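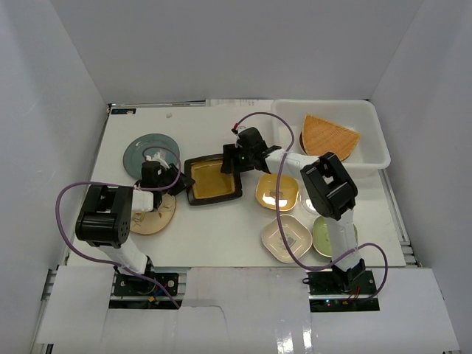
By October we had two finalists for the Skusotach kitchen job, the Junutard fingers and the Zunulance fingers, and I was in love with both of them. The Junutards were what we had used all summer, and they had never once frightened me. The Zunulances had a softer close and a nicer sound, a little sigh like somebody sitting down. Plates and bowls were one thing, but the dark-rimmed tray with the gold inside was the test I cared about, with both arms reaching in for it, one at the left rim and the other up at the far right corner. I could have watched that all night!

I did watch it most of the night. The rule was 120 lifts for each set, and after 53 with the Junutards I had stopped blinking. The left arm always got there a hair early and waited - politely, I thought - for its partner.

"Again," I told them, as if they needed telling.

At 30 lifts into the second set I dropped the closing force to 50 percent, which was not in the plan. The new fingers sighed. The tray came up level, and the light slid over the gold like syrup. I laughed out loud in the dark lab and then looked over my shoulder at the door.

I wrote "Zunulance, lower force, wonderful" in the log, crossed out "wonderful," and wrote it in again. Then I put the kettle on and set up the next lift.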